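3.2 Choosing and laying out the boards

I'll admit we spent far too long on the wood. When Şükran Ateş and I started planning the surface study, I figured we'd grab whatever was on the rack and get going, and then she asked me one simple question (what exactly do we mean by "smooth"?) and there went my Friday. People who work with wood every day use that word for at least two things: how even a surface is, and how easily something slides across it. Our raters at Öztürkmen mixed the two up constantly, and so did I.

So we went with maple. It's pale, it's hard, the pores are small, and you can still see plenty of figure in it. That last bit matters a lot here, because the whole question of this section is whether busy grain makes people call a board rougher than it is. Recep Değirmenci wanted us to add oak, and I get why, but open pores would have brought in a real texture difference on top of the visual one, and we'd never have pulled the two apart with only 15 raters. Oak can wait for the next paper!

All the boards came to us from Grokach as rectangular blanks. We left them unfinished, no oil and no wax, and let them sit in the shop through most of September before anyone touched them. Orhun Yurt did the sorting by eye. He put straight-grained pieces in one pile and anything with waves or swirls in the other, and when he couldn't decide, the board went back on the shelf. I redid his sorting later without looking at his notes and we disagreed on 2 boards, which we dropped.

We always laid a board flat on the perforated table with the grain running side to side, beveled edge toward the front. The bevel turned out to be handy, as raters could find the front edge without being told (and they did like to run a thumb along it). The blue of the table was a bit of a worry at first, since pale wood looks warmer next to it, but every board got the same background, so I stopped fretting. Figure 4 shows one of the figured boards, and the broad swirling band low on the board is the kind of thing Orhun was sorting for.

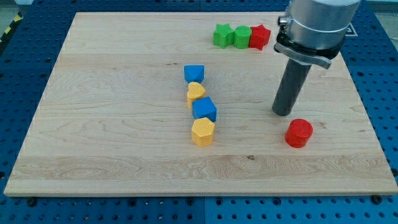

Figure 4. Maple board with wavy, swirling grain on the perforated work table, front bevel toward the viewer.

3.3 What we asked the raters

Each rater saw 9 boards in one sitting and scored every one twice, first by looking and then by touch. İlker Bilgin read the instructions out loud from a card, word for word, and after my Friday of agonizing we took "smooth" off that card completely. We asked "how even does this surface look?" and then "how even does it feel?", with a short break between the two rounds.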